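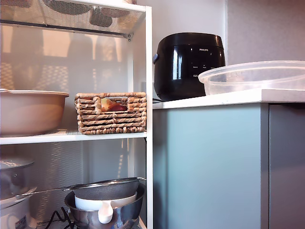

4.2 Collection of demonstrations by remote control

All demonstrations of the bowl task were collected in the Skelcombe kitchen. In this task the robot has to move a large clear plastic bowl between the countertop and the top tier of a metal shelving unit which stands directly beside the counter. We treat the two directions, counter to shelf and shelf to counter, as one task with a different goal label. The other objects on the shelves and on the counter are not to be touched. They stay where they are within one session, and small changes between sessions, mostly on the counter, were accepted and not corrected.

The robot was driven from the Gorkulton station, described in Section 3.1. The operator moves a hand controller, and the motion of the hand is passed to the gripper with a fixed scale. A foot pedal disconnects the hand from the arm, so that the operator can bring the hand back to a comfortable position during a long reach. We found that the pedal was used more often near the shelf than near the counter. We kept these pauses in the raw recordings but removed them before training, as a policy trained on an early version of the data learned to stop in front of the shelf and wait.

Two operators took part, Margit Vass and Leopold Trummer. Both had worked with the station before, but neither had done a task with a transparent object. Each of them was allowed three practice trials, and these are not counted below. The operators saw only the camera views and did not look at the robot directly. We decided for this condition after a discussion on what the policy can know: if the person uses information that is not in the images, the demonstration contains decisions which the policy has no way to explain to itself.

We recorded 110 demonstrations and kept 97 of them. A demonstration was removed when the bowl was dropped, when the arm moved another object by contact, or when the connection to the station was lost. A slow or clumsy demonstration was kept as long as it reached the goal. The complete raw material, together with the pauses and the removed trials, has a length of some 525 minutes.

The difficult part of the task is the grasp and the last part of the motion to the shelf. The gripper holds the bowl at its side, so the bowl does not stay level in the air, and its lower edge may come closer to the middle shelf than the operator expects. Figure 4 gives a view of this part of the workspace. The rim is hard to see against the white perforated back panel, and things behind the bowl remain visible through its wall. Both operators reported that they judged the distance from the support bar under the top tier and paid less attention to the bowl itself.

Figure 4. Remote control of the bowl task at Skelcombe, with the bowl tilted in the gripper in front of the top shelf.
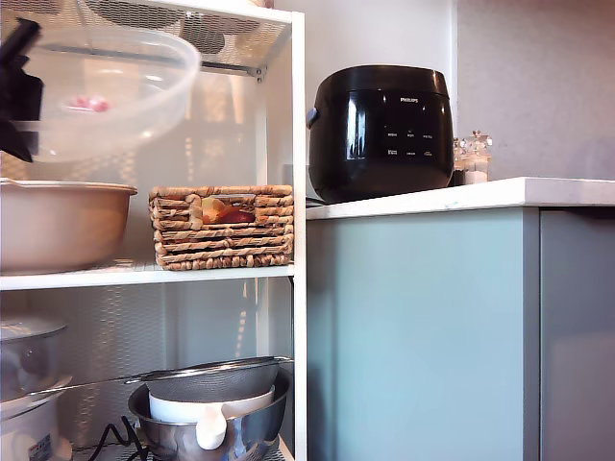 For this reason the operators developed different habits. Vass lifted the bowl high while it was still over the counter and then moved sideways, with few corrections at the end. Trummer approached the shelf from the front at a lower height and corrected the tilt in small steps. Both ways are successful, but they are not easy to mix. When the policy is trained on all demonstrations without any information on the operator, it sometimes begins with the high path and changes to the low one in the middle, which brings the bowl too near to the edge of the shelf.

We therefore give the policy an operator label during training and fix this label during execution. The training itself follows the Kırmızıgül procedure from Section 3.4 and was not changed for this task. The demonstrations are stored in the Hiltau format – images, gripper position, gripper opening and pedal state – with one file for each trial. The pedal state is not an input of the policy. It is stored only so that the pauses can be found and cut.

We also tried to show the task by hand, that is, by guiding the arm directly with the person standing next to it. This was faster to learn for the operators, and the contact between bowl and shelf could be felt. But the body of the person covered the shelf in many of the images, and the forces measured at the wrist included the forces of the guiding hand. The trials guided by hand are used in Section 5.3 for a comparison of path length only. They are not part of the training set.

Last updated: December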